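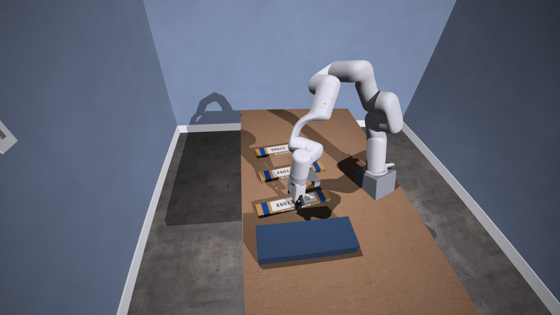 ## 4. Running the open day demonstration

Use this section when you show the Malus demo cell to visitors. It assumes the Pronditum software is installed and that you have finished the start-up checks in Section 3. The demonstration runs in simulation on the large display. The same steps apply each time a new group comes in.

### 4.1 Load the demo

1. Start Pronditum on the presenter's computer and log in with the demo account.
2. Choose **File > Open Cell** and select **Campbell Room**.
3. Wait for the status bar to read **Ready**. Loading can take up to 600 seconds the first time.
4. Set **Arm speed** to 800. Higher settings are hard for visitors to follow.
5. Press **Home**.

**Note:** The labeled bars and the blue box go back to their start positions each time you load the cell. Pressing **Home** moves the arm only.
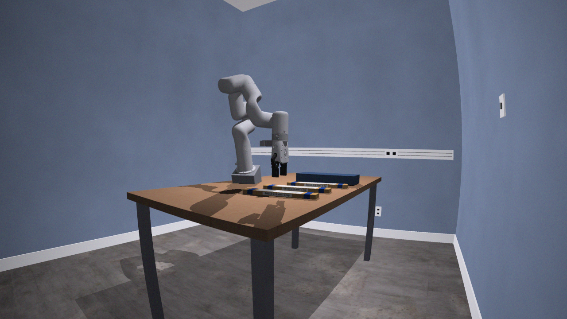
The approach height is the setting visitors ask about most. It sets where the arm stops before it goes down for a pick, and you can change it from the **Motion** tab while the demo is paused. With the fingers pointing straight down and slightly open a short distance above the table, as they are here behind the three bars, you have a good place to pause and talk about it. Keep the pause short with school groups.

### 4.2 Pick up a bar

1. Click the bar you want in the **Objects** list.
2. Click **Approach**. Let the arm come to a full stop.
3. Click **Close**. Check that the grip indicator turns green.
4. Click **Lift**.
5. Change to the side view so people at the back of the room can follow.

**Caution:** Do not click **Open** while a bar is lifted. The bar will drop in the simulation and may knock the others out of place. If this happens, reload the cell.
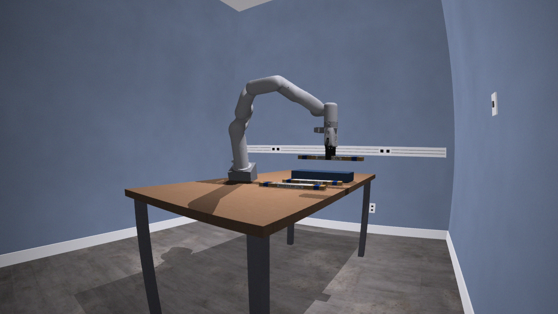
6. To put the bar down, click **Return**, and then click **Open** when the prompt appears.
7. Press **Home** before you pick another bar.

### 4.3 Let visitors try it

Switch to **Guest** mode before you hand over the mouse. Guest mode locks the speed setting and hides the **File** menu. Limit each group to 5 visitors at the desk and allow each person one pick.

If a guest gets stuck, press **Esc** twice to take back control. Error code 4 means the target is out of reach. Clear the message, press **Home**, and choose a different bar.

### 4.4 Close the session

1. Leave Guest mode.
2. Press **Home** and wait for the arm to stop.
3. Choose **File > Close Cell**. Click **No** when asked to save changes.
4. Log out of the demo account.

Session logs are kept in the Muvar folder on the presenter's computer. Copy them before the next open day in May, when the folder will be cleared.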